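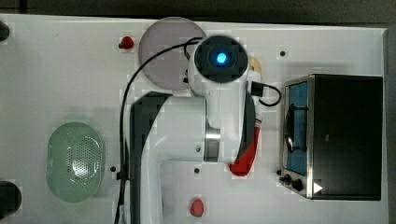 腕部相机隔一阵就掉线,换一根新线能不能根治?
单靠换线很难根治。线从夹爪出来以后怎么走、在哪里固定、转腕的时候哪一段在受力,这几样不先弄清楚,新线大概率会在老地方再出一次毛病。

2018年2月14日 Timia工位 维护记录

起因是昨天下班前又掉了一次相机。日志里的样子和上回一样:图像先卡住,接着驱动报设备丢失,手臂本身没有任何报警,停在原地等下一条指令。重新插拔之后恢复。上回的处理结论写的是“接触不良,已重新插紧”,我不太认这个结论。重新插一次,等于把设备重新枚举了一次,也等于把线重新摆了一次,驱动也顺带重启了。三件事一起做,好了以后算在哪一件头上都行。

所以今天的规矩是一次只动一处,动完就跑,跑完再写。做得慢,但至少写下来的东西以后还能用。

先记现状。顶视下看,长的黑线从夹爪壳体上端、相机旁边出来,朝左绕一个弧,从那只淡紫色圆盘上方过去,再顺着手臂左侧一直下到桌边。右边还有一根短黑线,插在壳体的小黑接头上,鼓出一个小圈,朝着烤箱那一侧。相机前面的蓝灯亮着。

蓝灯这件事单独说一句,已经有人拿它当依据了。灯亮只能说明那一头有电。昨天掉线以后我去看过,灯照样亮,图像照样没有。以后交接单上请不要再写“相机灯正常,相机正常”,这两句之间没有推导关系。

桌面上的东西(盘子、沥水篮、几样玩具食物、烤箱)今天一律没有挪。挪了再跑,跑好了也说不清。

第一步,查供电。

在控制柜一端量相机支路,空载和带载都量,手臂静止时看不出问题。手臂慢速走全程时也看不出问题。表的刷新太慢,真有一个很短的跌落也抓不到,所以这一步只能写“未发现”,不能写“排除”。示波器今天被隔壁借走了,等还回来再补。

第二步,查接头。

断电,拔下短线,看针脚,没有歪的,没有发黑的。插回去,手感有一点松,但我没有新接头可以对比,手感这种东西也不好往记录里写。轻轻推拉线身,图像不断。往侧面别一下,图像断过一次,之后再怎么别都不断了。只出现一次的现象,先记着,不下结论。

Oosthuizen那边上次来做保养,在这个接头上打过一点胶,说可以防松。我拔的时候胶已经和壳体脱开了,只粘在线这一侧,等于什么也没固定,反倒给接头尾部添了一块硬的东西,线在胶的边缘弯得更急。胶已经剔掉。他们的保养单上这一项打了勾,项目名叫“线缆加固”。单子留着,下次谈续约的时候拿出来看。

第三步,查长线的走法。

这是我本来就怀疑的地方,所以要防着自己只看想看的。做法是手臂断开自动,用示教模式慢慢转腕,从一头转到另一头,人站在旁边盯着线,另一个人看图像。转到接近末端的时候,出线口那里的余量被吃完,线开始绷,弯曲处从一个大弧变成一个折角。往回转,折角又回到弧。图像在绷紧的时候没有断。

没有断,这就有点尴尬。我原本等着看它断的。不过慢速不断不等于快速不断,何况转到那么靠边的姿态在平时任务里并不常有。翻了一下最近的轨迹记录,往烤箱里放东西的那一段动作确实会转到那附近,取盘子的动作不会。昨天掉线时正在跑哪一段,日志里没有存,任务编号那一列是空的。这一列空了很久,一直说要补。

弯曲半径的事顺便核一下。Stidero的资料上写这型线可以用在“高动态场合”,问他们动态弯曲半径是多少,回信给的是静态的数,再问,又寄来一本彩页。彩页上有一张曲线图,横轴没有单位。我不打算按彩页来布线。我们自己定的是大弧不小于80毫米,这个数来自以前那批坏线的经验,没有别的依据,谁有更好的依据可以改。

第四步,改动,只改一处。

在肘部灰色软垫往下一点的地方加一个扎点,用魔术贴扎带,不用尼龙扎带。尼龙扎带一拉就过紧,剪的时候还容易伤到外皮,去年换下来的线里就有剪伤的。扎点上方给腕部多留一段余量,量的标准是转到最靠边的姿态时,出线口那里仍然能看到弧。留多了也不行,余量大了会垂下来扫桌面,最先碰到的就是盘子和夹爪附近的小东西。这个度只能试,试到现在这样算是两头都凑合。

改完之后照片没有重拍,后面接手的人以文字为准。

第五步,跑。

用往烤箱放东西的那段动作循环跑,计划跑100遍,中间不许人碰。跑到第62遍停了。我以为又掉了,过去一看是安全停机,原因是有人从工位后面过,碰到了光栅。相机图像一直在,没有断过。从头再来的话时间不够,就从停的地方接着跑完剩下的,全程没有掉线。

这个结果能说明多少,我写得保守一点。改之前没有用同样的动作跑过同样多的遍数,所以没有对照。昨天和上回那两次掉线,中间隔了好几天的正常运行,照这个频率,今天这点遍数本来就很可能碰不上。也就是说,就算我今天什么都没改,看到的结果也完全可能一样。交接单上写“已加固走线,观察中”,请不要改成“已修复”。

下面这几条是明天要做的。

把任务编号写进日志。没有这一列,每次掉线都只能靠人回忆当时在跑什么,人的回忆总是往最近听说过的原因上靠。

把扎带拆掉,照原来的走法再跑同样的遍数,图像全程录下来。我知道有人会说好不容易不掉了,为什么还要拆。不拆就永远不知道扎带有没有用。如果拆了也不掉,那扎带就是个摆设,问题还在别处。

示波器回来以后补量供电,触发设在跌落沿上,挂着跑一整段。

给每个接头贴一条细标签,写上最后一次插拔的日期。现在谁都可以顺手插拔一下,插完也不记,过后再查等于没有现场。

备线不急着换。库里还有2根新的长线,和现用的是同一型。Malbridge那边来信问要不要按季度整批更换,附了报价,理由是“预防性维护”。预防什么、按什么寿命算的季度,信里没有。他们那边同样的工位换得很勤,掉线有没有变少,问了几次都没有给数据,只说“感觉稳定多了”。在看到数据之前,我的意见是不批。换下来的旧线也不要扔,剪开看断在哪里,比再买一批有用得多。

另外有两件小事,和相机无关,怕忘了记在这里。

桌面上的小孔,之前有人问能不能用来固定东西。可以,但手臂旁边的那个孔不要用,装了高的夹具,小臂往下走时有可能蹭到。真要用先在低速下走一遍。

烤箱门把手的高度和夹爪闭合姿态之间的间隙,示教文件里写的值和我今天用塞尺量的对不上,差得不多,方向是偏紧。烤箱没有固定在桌上,谁擦一次桌子就可能推动一点。我倾向于是烤箱动了,可手臂零点有没有漂也没有人查过,上一次做零点校验的记录我没有找到。先不改示教文件。改了文件,烤箱下次再被推回去,又要再改一遍。明天先用胶带在桌上把烤箱的四角贴出来,过一阵子看它到底动不动,再决定改哪边。

工具归还情况:内六角一套已放回,扭力螺丝刀还在工位上,明天要用。壳体上金属环旁边那颗深色小螺钉今天没有碰过,标记线也没有画,明天断电后补画一道,以后松没松看一眼就知道。

剔下来的胶装在小袋里,夹在本页。

补记,晚上。临走前又空跑了一小段,图像没断,蓝灯亮着。后一句不算数,写顺手了。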